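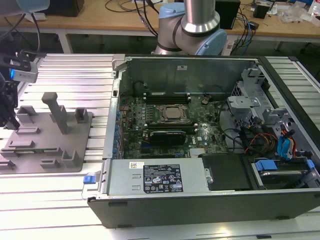
Travel and Lodging Studies

4. Distance statements in small-town listings

The listings came from two booking sites, Prolulura and Schnyder, and were copied by hand in April. After duplicates were removed, 673 remained. All of them advertise a room, apartment or guest house under the name of Middale or Wusevbridge. A listing was treated as a duplicate when the street address and the first sentence of the description were the same on both sites. Where only the property name matched, both entries were kept.

The first thing we coded was the place named in the title. Booking sites sort properties by the town a traveler types in, and a town with few rooms of its own is filled up with rooms from its neighbors. The title may say Middale while the address line gives another town. We coded such a listing as "surrounding" and noted the distance printed in the text, if there was one.

Distances were recorded as printed. They are given in a straight line on Prolulura and by road on Schnyder, and neither site says so on the listing page itself. For Wusevbridge this matters a good deal – the river runs between the old town and the railroad station, and the only bridge is at the north end. A guest house that looks like a short walk from the station on one site can be a taxi ride on the other.

Figure 2. Open desktop chassis on a slotted aluminum workbench, with a robotic arm above it.

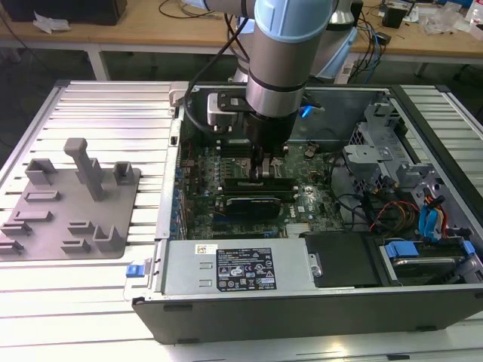 Themba Cele

The second thing we coded was the landmark. Most descriptions measure from the station, the market square or a sports ground. Six landmarks came up often enough to be given their own codes, and the rest were put under "other". Hosts seem to pick the landmark that is closest, even when few guests would have a reason to go there. In one Middale listing the only distance given is to a water tower.

Room features were coded last. Shared and private bathrooms were kept apart, as were free and paid parking. Breakfast was harder. The sites use the same wording for a breakfast that is included and one that can be ordered, so we read the price notes before assigning a code. Listings with no price notes were left blank in this column and are not used in the breakfast comparison in Section 6.

Coding was done twice, with the second pass starting from the end of the list. Where the two passes differed, the listing was read again in full and the later code was kept.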